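Minutes of the equipment planning meeting, Kevorura workshop
2018-07-27

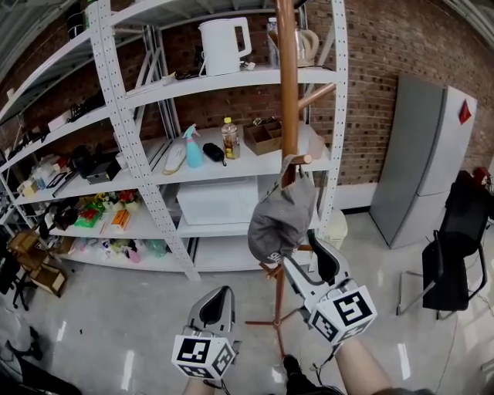
Hand-held grippers with marker cubes, at the coat rack with the grey cap.

Present: Tiburcio Cisneros (chair), the two operators, purchasing, and the undersigned for the minutes. Excused: the colleague from accounts, who sent her remarks in writing.

1. Minutes of the last meeting
Accepted with one correction. Under point 4 the supplier of the rail must be Plulitz and not Bendex.

2. Hand-held grippers
The operators reported on the work with the present pair. They are satisfied with the weight, but the fingers become tired when the trigger is pressed for a long time. They asked for a softer spring. Mr Cisneros will write to Yagi and ask if this spring can be delivered separately.

It was discussed whether we buy 3 more pairs this year or wait for the new budget. Purchasing prefers to wait. The operators do not agree, because one pair must now be shared between the morning and the afternoon group, and the handover takes time. After some discussion it was decided to order one pair immediately and to put the other two in the budget for December.

3. Spare parts
The list was read out. Jaw pads: 14 pieces to be ordered. Printed marker sheets: 200 pieces, matt paper only. The glossy paper from the last order is to be used for the notice board. Cables: the operators will first measure which length they need. The short ones pull at the hand and the long ones hang down to the knee.

Bendex has offered a lower price if we order pads and cables together. Purchasing will ask for this offer on paper, as until now it was made only by telephone.

4. Objects and furniture for the tasks
The coat rack stays in the task list. The operators would like to have more kinds of hats, and also one scarf and one umbrella. The budget for small objects is 39 euros per month and it was not raised. Receipts must be handed in with the name of the task written on the back. Receipts without a task name will be returned.

The toy fruits and vegetables remain on their shelf and no new ones are bought this year. A request for a second coat rack, of metal, was postponed.

5. Robot arm
Plulitz and Yagi have both sent an offer. The offer of Plulitz includes the installation but not the training. With Yagi it is the opposite. The two prices can therefore not be compared as they stand. Mr Cisneros will ask both firms for a new offer with the same content. No decision before these are received.

Accounts remarked in writing that the maintenance contract must be a separate line in the budget. This was agreed.

6. Any other business
The key for the store room is again to be signed for in the book.

Next meeting: when the new offers are here. Purchasing will send the invitation.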